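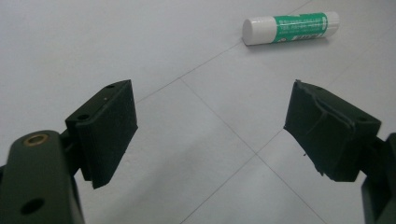 A morning at the Pakus tile works, Brundside

I have walked on floor tile every day of my life and had never once wondered how it got flat. After the October open day at Pakus I can hardly cross a supermarket without looking down.

The works is at the far end of Brundside, past the bus depot, and you smell wet clay before you find the gate. We were let in at half past nine, given earplugs and a pair of yellow overshoes, and sent straight through to the clay store. It's a long shed with bays down one side, each holding a heap of something crumbly: two clays, a feldspar, a fine sand, and a bay of crushed rejects that go back into the mix. The heaps are all sorts of colors, pinkish, mustard, nearly white, and our guide let us take a pinch of each. The mustard one feels like cocoa powder. I had it in my coat pocket seams for a week.

Next came the mill, which is a drum the size of a delivery van, turning slowly and full of pebbles. It was the one spot where the earplugs really earned their keep. What comes out is a gray soup (they call it slip), and it gets sprayed into a hot tower and falls down as tiny dry grains. I'd expected the tiles to be cut from wet clay, like cookies from dough. They're pressed from this powder instead! You can put your hand in a bin of it and it runs through your fingers like salt.

The press was my favorite. Powder slides in, the top comes down with a thump you feel in your knees, and a tile slides out, complete with sharp corners. At that stage it's so weak you can snap it with two fingers. They passed a few around and we all did, with great enjoyment, and the bits went in a tub to be used again.

The kiln

I had pictured an oven with a door. The kiln at Pakus is a tunnel, 100 yards long, and the tiles ride through on ceramic rollers without ever stopping. You walk beside it the whole way. The first stretch is pleasantly warm, the middle is where everybody started taking off their jackets, and there's a little glass port where you can look in at the tiles going by bright orange. I went back to look three times. The children in our group had to be peeled off it, and so did I.

Tiles shrink in there, quite a lot, and how much depends on the batch. That explains something that has bothered me since I did my own bathroom: why the box has a size code on it as well as a color code. Two boxes of the same tile can differ by a hair, and a hair adds up across a room. If you're buying for one floor, match both codes. I wish I'd known it before the bathroom.

Sorting comes straight after cooling. Each tile gets tapped, and a good one rings while a cracked one goes clack. They had a tray out so visitors could try it blind. I got every one wrong at first, then something clicked and I could hear it easily. It's a lovely sound, by the way, like a cheap glass bell.

The plain gray

Most of what they sell is plain gray. There's a range called Pleltasier that comes in 21 colors, and the sample wall is gorgeous (there's a green on it like the inside of a cucumber skin), but pale gray outsells the rest put together. I'd gone in thinking of it as office tile, the stuff you don't choose so much as end up with. I've changed my mind a bit. It's forgiving with dust, it makes a dim room lighter, and when you see a large area laid well, the joints do all the work — you notice the grid before you notice the color.

We had a go at laying, too. Each pair got a board, a bucket of adhesive and a notched trowel. Comb the adhesive all one way, set the tile down a little off its place and slide it home across the ridges. When you lift one to check, the back should be covered nearly corner to corner. Ours had a bald patch as big as a saucer. The second was better. Grout went on in the last ten minutes and most of it ended up on my sleeve.

Practical things

The tour takes a good 2 hours and there is a lot of standing. Wear closed shoes, even with the overshoes, and don't wear black. The path along the kiln is level and wide, but the stairs up to the spray tower are steep metal ones, and you can wait at the bottom if you don't fancy them. Lunch was at Chuensuk, across the road, where the noodle soup is excellent and fills up fast after noon.

There's a seconds yard by the exit, cash or card, with odd lots stacked on pallets. One stack had around 900 tiles in a brick red I still think about. I came home with six gray ones and no plan for them. At the moment they're under the plant pots on the balcony, and every one of them rings.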